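Walls for your workbench: dressing up a three-sided bench corner

If your bench stands in a spare room or at the back of the garage, give it walls! Three low sides round a worktop stop screws rolling off the back, keep sawdust out of the skirting and make the whole corner feel like a proper place to work. I put my first one up in our back room in Horside over a wet December and I've been nagging friends to do the same ever since.

Start with the top. Go pale. A light grey surface is much kinder than white under a strong lamp, and small black parts show up on it straight away (so do crumbs, I'm afraid). Wipe it with a barely damp cloth and a drop of washing-up liquid, then dry it with an old tea towel. Leave scouring pads alone, they'll dull a patch you'll be looking at for years.

Then the frame. Grey aluminium posts in the back corners are light and easy to cut with an ordinary hacksaw, and they don't warp in a damp room. Mine came from Arent, already cut. Stand the posts first, check them with a square, and only then measure for the side panels. Measure at the top and again at the bottom!

Now the fun bit, the pattern. Plain walls are fine, but I love a bold zigzag in black and light grey. It hides scuffs and pencil marks beautifully, and it looks smart with a pale top. 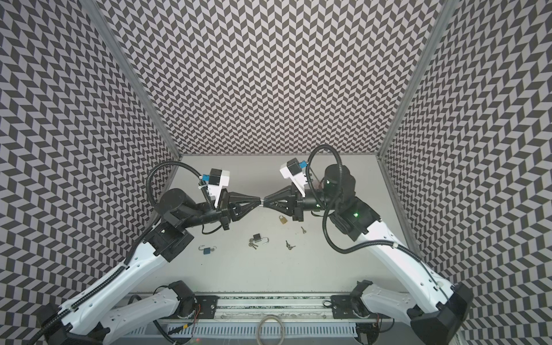 One reader in Biwott wrote to disagree about the pattern: lovely for a week, she said, and after that she couldn't find her dark-handled screwdrivers against it, so she has kept the zigzag on the back wall and painted the two sides plain. Fair enough, and a good answer if you hang tools on your walls. I keep mine in a drawer, so it's never bothered me.

If you're printing your own pattern, A1 sheets are 594 mm wide, and it's worth planning your joins round that before you cut a single panel. My run of wall is 168 cm all told, so I used three sheets and trimmed the last one. A few things I've picked up:

Start at the middle of the back wall and work outwards. Any odd slivers end up at the front edges.

Line up the zigzags at the corners before you glue. Tack everything with masking tape, stand back by the door and have a good look.

Brush paste on the board, let it sit as long as the tin says, and smooth from the centre with a dry sponge. Bubbles the size of a lentil usually go down overnight.

Keep a spare offcut, rolled up, for patching.

Cables next. Sleeve any that need to bend, leave a generous loop where something moves, and clip the rest under the worktop. Ulau do a ribbed sleeving that's split down the side, so you can add it without unplugging everything, and I bought 6 metres and used the lot.

Last of all, a tidy-up at the end of the day. I set the kitchen timer for 20 minutes and usually finish with time to spare. Brush the back corners first, with a dry paintbrush, then the sides, then sweep it all forward into a dustpan held under the front edge.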